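Two Hands Are Better Than One: Living With the Kirkent Paired Grippers

Reviewed by Sotiris Chrysikopoulos
May 13, 2021

I should confess at the outset that I have a soft spot for hand tools that think they are robots. My first real job was in a repair shop in Staltdale, where we fixed anything that had a motor and a good many things that didn't, and I have never quite gotten over the pleasure of picking up a well-made mechanism and squeezing it to see what it does. So when the magazine asked whether I'd like to spend a few weeks with the Kirkent paired gripper kit, I said yes before I had finished reading the message (my wife will tell you this is how most things come into our house).

The kit is a set of two hand-held grippers, one for each hand, meant for people who teach robot arms by doing the job themselves. You hold the grippers, you do the chore, and the recording is used later to train the arm. If you've worked with the older style of teaching, where you drag a heavy arm through each motion by its elbow, you'll understand why so many labs have gone over to this. It's quicker, it's kinder to your shoulders, and you can do it in any room you can walk into.

Kirkent sells the pair for 2000 dollars, which includes the two grippers, a charging stand, a bag of spare screws, 3 sets of fingertip pads and a year of the desktop software. Hikport, the dealer I dealt with, adds a carrying case and answers the telephone, and I can't tell you how much that second part is worth when you're stuck on a firmware update late in the evening.

Setting up took me most of an afternoon, though I'm slow and I stopped for lunch. The charging stand is fine. The printed manual is not so fine – it was plainly written for the previous version, and the chapter on pairing describes a button that my grippers don't have. A corrected page is on the dealer's website, and I would print it out and tuck it inside the cover.

Once they're paired, though, what a nice thing to use! The squeeze is light and even all the way through, and the fingers close with none of that gritty feeling you get from cheap linkages. I started with blocks on my workbench, got bored with blocks, and moved on to the sort of work I think most buyers will have in mind, packing and unpacking boxes of ordinary household stuff. Soft things are the real test here. A tin box has a lid and corners and tells you where to take hold of it, while a plush toy just gives and gives until you're not sure whether you have it or only a pinch of its fur.

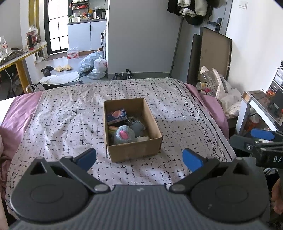

Issue 40, page 5

The fingertip pads deserve a paragraph to themselves. They're blue rubber, with enough grip that I could pick up a stuffed animal by one ear and carry it across the room, and they didn't mark anything I handled, even a painted tin I was a little nervous about. Cloth is where they really win me over. You can take a single layer of a folded towel and lift it away from the rest, and I have used grippers costing a good deal more that simply couldn't do it. They do pick up lint, and a linty pad is a slippery pad, so keep a damp rag close by. I'd also like to see the spare sets sold separately at a fairer price than Kirkent is asking.

Working with both hands took some getting used to. The bodies are wide, and when you reach into a carton with the two of them together they bump shoulders like people in a narrow hallway. After a few evenings I had learned to send one in while the other held a flap or waited outside, and my recordings got much smoother once I stopped hurrying. If your work is mostly in small boxes or deep drawers, borrow a set before you buy. Out on a bed or a big table you'll have all the room you want.

Weight is the other matter. One gripper feels like nothing much for the first little while, and then you begin to notice your wrist. I did my sessions in short stretches with a cup of coffee in between, and I would suggest the same to anyone past a certain age. My neighbor's son, who is nineteen and plays the drums, went straight through an hour and asked if he could keep going.

I did compare the pair with the Tamihana single-hand model I reviewed in January. The Tamihana is lighter and its software is friendlier, with a playback screen that my neighbor could follow without any help from me. Kirkent's program does the same jobs but hides them under menus, and exporting a long session made my old laptop sulk. For one-handed picking I'd still send you to the Tamihana. For folding, packing, opening bags, or anything where one hand steadies what the other is working on, the Kirkent pair is the one I'd spend my own money on, and I'm seriously thinking of doing so.

Support has been good so far. One of my grippers arrived with a trigger spring that squeaked – not a fault exactly, but it would have driven me up the wall – and Hikport mailed a replacement with a handwritten note on how to fit it. The job took a small screwdriver and a bit of patience. Keep the old spring, by the way. It fits the charging stand latch, and mine was already getting loose.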